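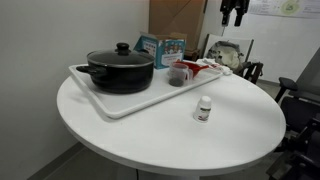 Ciarán Cullinane has argued that a rule for tabletop robots should be short enough to be read aloud before work starts, and that any rule needing a diagram should be rewritten. The view is often cited in discussion of the Nalton Practice, though the text itself does not follow it throughout.

Nalton Practice

The Nalton Practice is a set of written rules for work in which a robot arm handles household objects on a table. It covers the layout of the work surface, the movement of the arm, the conduct of people nearby, and the keeping of records. It is named after Nalton, where the first draft was prepared, and is used mainly by small laboratories and training rooms. The Practice is voluntary and has no legal force. Users remain bound by the safety law of their own country and by the instructions of the arm's manufacturer.

Background

Before the Practice was written, laboratories in Nalton and Grarulberg kept separate house rules. The two sets differed on basic points, including whether liquids could be present on the table and who was allowed to restart an arm after a stop. Staff who moved between the sites had to be trained twice. Gebremedhin Woldemariam compiled the first common draft from the two sets. It contained 257 clauses, many of them repeated from one house to the other. The published edition has 16 sections and leaves matters such as electrical testing to other documents.

Scope

The rules apply to a single arm working over a table with objects of the kind found in a home, such as cookware, cups, cloths and small bottles. Mobile robots, cutting tools and open flame are excluded. Cookware may be used as an object to be handled, but heating it during a session falls outside the Practice.

Layout of the work surface

The surface is divided into a task area and a margin. The task area is the part in which the arm is expected to touch or move things. It may be marked with tape, a mat or a tray with a raised edge. The margin is everything else on the table. Items may be left in the margin only if they are entered on the session sheet and stand clear of the planned path of the arm.

Section 4 deals with liquids. An open container must be stable when released and must hold no more than 500 milliliters. Its contents are to be named on the session sheet, including when they are harmless. Containers with a printed label are placed so that the label can be read by the operator before the session, but they need not stay that way once work begins.

Lids are treated as separate objects. A session sheet that lists a pot must state whether its lid is on, off or absent at the start.
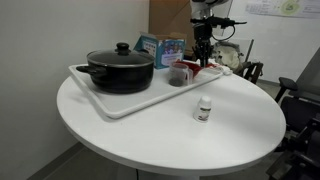

Robot arm with its gripper pointing down over a tabletop tray; a covered pot and a measuring cup stand on the tray.

Movement of the arm

The arm begins each session from a raised position. The operator checks that the fingers of the gripper point away from people and that cables can follow the arm through its full path without catching on furniture or objects. Speed is kept at the lowest setting for the first pass over any new layout.

After an unplanned stop, 15 seconds must pass before the arm is restarted. Only the named operator may restart it. If an object has fallen from the table, it is picked up with the arm powered down, and the layout is checked again from the beginning.

People and furniture

Chairs may remain near the table. During movement of the arm, a seated person must be able to stand and step back without turning toward the table. Visitors are told where the stop control is before they enter the room. Hands are kept out of the task area at all times while the arm has power, including during pauses.

Records

Each session has one sheet, which lists the objects, the operator and every stop. Changes made to the layout during a session are written down at the time they are made. The Fekete form, a single-page version of the sheet, is accepted in place of the original.

Use and criticism

The Practice was adopted in full at Grarulberg and in part at Puvero, where the waiting period after a stop was left out. Critics at Puvero held that a fixed wait encouraged operators to watch the clock instead of the table. Woldemariam replied that the wait was meant to give the operator time to fill in the sheet. The section on liquids has also been criticized for setting a limit by volume and saying little about the shape of the container. A revised wording was circulated in January and remains a draft.

See also

Fekete form
Session sheet
Task area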